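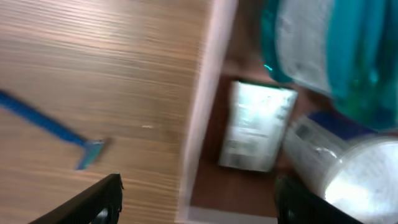
Octavian Dobre keeps the day's tally on a strip of masking tape stuck to the edge of his monitor. By lunch it says 16. The target for the afternoon is 30, and he does not expect to get there, because the morning went to a loose cable.

Dobre works in Poltville for Barbu, a small company that wants a robot arm to put bathroom things back where they belong. Bottles, packets, tubs and razors are the kinds of objects people leave lying on whatever surface is closest. The company's customers, when it has some, will be residential care homes. For now it has two rooms on the second floor of a former shoe warehouse built in 1930, with tall windows that let in more light than anyone on the team would like.

The job is gathering examples. Dobre sits at a desk with a pair of handles, moves the arm by hand, and does a task from start to finish while the system records. Each recording is called an episode. It holds the pictures from the wrist camera, the position of every joint, and how far the gripper is open at each moment. When there are enough episodes, they are used to train a model that tries to do the same task with no one on the handles.

"You are showing it what you would do," Dobre says. "If you do it sloppily, you have shown it sloppy."

The razor task is the one he has spent the most time on. A blue disposable razor lies on a light wooden surface, and the arm has to pick it up by the handle. The handle is slender and gets a little wider toward the head. A grip near the middle usually holds. A grip at the far end lets the head swing down, and then the razor turns in the fingers on the way up. Dobre approaches slowly, stops short, lines up the fingers, and closes them.

He used to go faster. In February the team trained a model on 200 episodes, nearly all of them recorded by Dobre in one good week. The model was quick and missed often. It came down in the right area and closed on bare wood. When the engineers went back through the wrist video, many of the approaches were smeared from start to finish, with the wood grain stretched into soft lines and the razor head blurred along with it. The camera moves with the hand, so every hurried motion shows up in the pictures.

The team did not throw those episodes out. Some blur is normal, and the arm will meet it when it works alone. What they changed was the last part of each approach. The operator can now travel at any speed he likes but has to slow down before the fingers close. The rule is written on an index card taped to the desk.

Other things near the razor matter too. A flat silver-white packet on the darker brown surface throws back a bright sheen. Close by are a teal bottle of see-through plastic and a clear container with a round top that shows up nearly white. Shiny and clear objects are hard for a camera to read, and an early version of the model was drawn to bright patches. Taking the clutter away would make the recordings cleaner and the result less useful, so it stays. Between episodes Dobre shifts a few items, turns one or two around, and leaves the rest alone.

The company tried buying examples before it made its own. It licensed a set called Killport, recorded on a different arm over plain tables. It helped with boxes and cups. It had very little in it that was thin and lay flat, and the razor results hardly moved. A partner lab in Nolluvberg now records the same tasks on the same model of arm, with its own furniture and its own lamps. The two groups trade files every Friday.

Not every recording is kept. After each episode Dobre presses one of three keys: good, bad, or recovered. The third is for attempts where the first grip failed and he backed off and tried again. He was told at first to delete these. Now they are wanted, and he is asked for more of them, provided that they happen by accident. Staged mistakes look staged, the engineers say, and the model learns to make the mistake before it fixes it.

The work is hard on the wrists. Barbu limits operators to sessions of 30 minutes, followed by a break away from the desk. Dobre, who repaired sewing machines before this, says his shoulders complain sooner than his hands. He has raised his chair twice and put a folded towel under his left elbow.

He does not watch the model's test runs live. He reads the results afterward and goes through the failed ones at half speed, looking for anything he recognizes. In one, the arm paused over the razor and drifted a little to the left before it came down. Dobre does the same thing on the handles. He has asked the second operator to record the next batch.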